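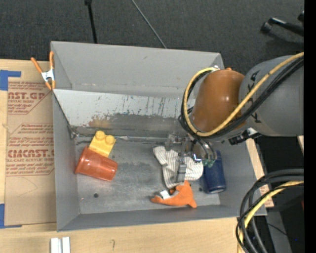

School bus changes - Podesley and Drolwood runs

Quick one before term gets away on us. The new bus zones start 27th August and the letters should of reached you by now. If yours hasn't, ring the office, don't wait.

Main points. Drolwood run now leaves ten minutes earlier, same stops. Podesley run picks up the Uledby kids on the way through, so expect it to be fuller. 88 students on the list for that one, two buses.

Walk zone is still the sore spot. Anyone inside it has lost their free seat, and we know plenty of you aren't happy. We had 477 replies to the May survey, most of them on this. The board has read them - no change for this year, sorry. Paid seats are $200 for the first child, $300 for a family. Forms at the front desk or in your kid's bag.

Balogh Coaches are doing the driving again. Their drivers can't take cash or let extra friends on, so please dont ask them. Musical instruments ok if they fit on a lap. Cellos, no. Call us and we'll sort something.

Bus passes - old ones are fine untill the new ones are printed. Lost passes are free to replace the first time.

Still after a parent or two to stand at the Uledby stop in the mornings, first fortnight only. Leave your name at the office.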